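Home | Notebook | Bench log | Kitchen cell | Parts | Search

February, kitchen cell notebook, started about 7:40 am with coffee

OK, long one today, because I have been putting off writing this up and the Derbridge people want to know where we are before they say anything to their night crew. I'd like us to agree on the story first.

Quick recap for whoever reads this cold. Derbridge is the bakery and canteen kitchen we're doing the two-arm cell for. Rarnito is our name for the whole setup (arms, counter, the scheduling bit), and Corkano is the sim we build everything in before any hardware goes near anybody's bread. The jobs on the list are small, boring ones: open the microwave, turn a knob, close it again, move a proofing basket from one spot to another, put it back. At the site these get done by whoever is standing closest, which in practice means the newest person on shift.

Spent the first part of the morning on the microwave approach. The handle is a slim vertical bar right along the edge of the door, and there's not much depth behind it to get a finger into. My old approach came in square to the door and kept bumping the panel next to the handle, so I've changed it to come in low from the front and swing up. Much happier with that! The counter gives us plenty of room to do it. 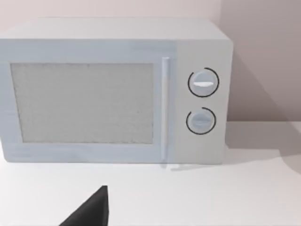

I also want to get the knobs sorted before the next visit. There are two, one over the other, and the policy mixes them up more often than I'd like. Out of 337 runs over the past stretch, 23 ended with the wrong knob turned. That sounds small until you think about who deals with it, and it's the person on shift, who walks back to a cold tray and has to work out what the machine thought it was doing. We talked on the last call about putting numbers on the dials in the model. I'm not keen. The panel in Corkano has no lettering, and I'd like the arm to learn upper and lower by position before we give it anything else to lean on.

Which gets me to the thing I wanted to write down, the people side.

I sat in on a shift at Derbridge last month, 11 pm until the bread vans left, and I came back with a different idea of what we're building. I'd assumed the complaint would be speed. Nope. The microwave and basket jobs take hardly any time each. What gets to the crew is being interrupted. You're shaping dough, hands covered, and somebody calls out that the heater's done, so you wipe off, walk over, open it, close it, walk back, flour up again. One of the shapers told me she'd be glad to hand that over tomorrow. The person on ovens was a lot less sure. He uses those little trips to look around the room and check on the trainee, and he reckons if the arms do all the fetching he'll stand in one place all night and miss things. I had no good answer for him and I still don't.

Things I promised the crew I'd bring back here:

– a way to stop the arms from wherever you're standing, hands dirty, no screen
– the cell shouldn't start a job while someone is leaning over the counter
– nobody's hours change during the trial (that one is Derbridge's to promise, but I said I'd pass it on in writing, so here it is in writing)
– the trainee still learns every job by hand first

That last one matters to me more than I expected. If the arms go down at 3 am, somebody has to know how the baskets get rotated, and you don't pick that up by watching.

After lunch I moved on to the baskets. We're using the oval woven kind with the coiled ridges inside, same style as the site. The long axis goes left to right on the counter for now. I'll randomize the angle later on, once the plain version stops embarrassing me. Best grasp so far is on the rim at one end, with a light squeeze. Grabbing across the middle works fine too, but I can picture what that would do with dough in it, and so could the shaper, who made a face when I described it to her.
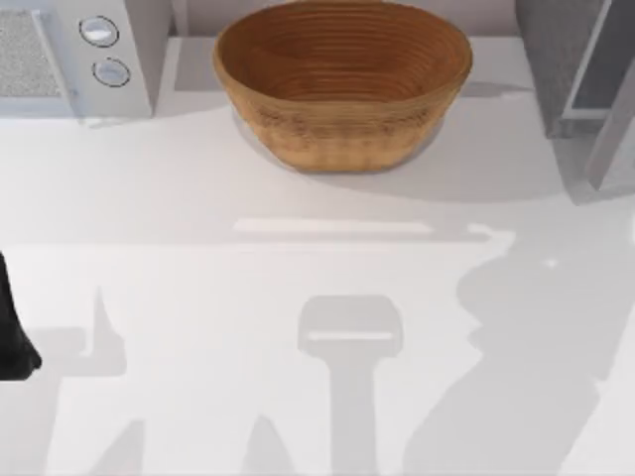
The other thing I changed was spacing. I had the start position for the basket much too close to the microwave, and the arms kept getting in each other's way when one wanted the door and the other wanted the rim. Now there's clear counter on both sides of it. Seven clean pick and place runs in a row before I stopped for the day, which is the best streak we've had, though all of them were with an empty basket and I'm not going to brag about that to anyone who bakes for a living.

Lighting next. The arms throw big soft shadows across the white counter and I suspect the wrist view gets thrown off by them some of the time. At the site the lights are strips overhead and people walk under them all night, so shadows are going to be a fact of life. I'd like a batch with the light moved around before we trust any of these numbers.

Still open:

– Jeon controller firmware, waiting on the update. Don't flash the spare until I've read the notes.
– weight in the basket. Start with something dumb like a solid lump, then soft body if Corkano doesn't choke on it
– door closing. It pushes too hard at the end, needs a force cap
– what the oven guy does with his eyes if he isn't walking. Put this on the agenda for the next Derbridge call, near the top please, it keeps getting bumped by the hardware stuff

Logs are in the shared folder under kitchen cell. Left the knob runs going overnight with the lower knob weighted up, will look at them first thing.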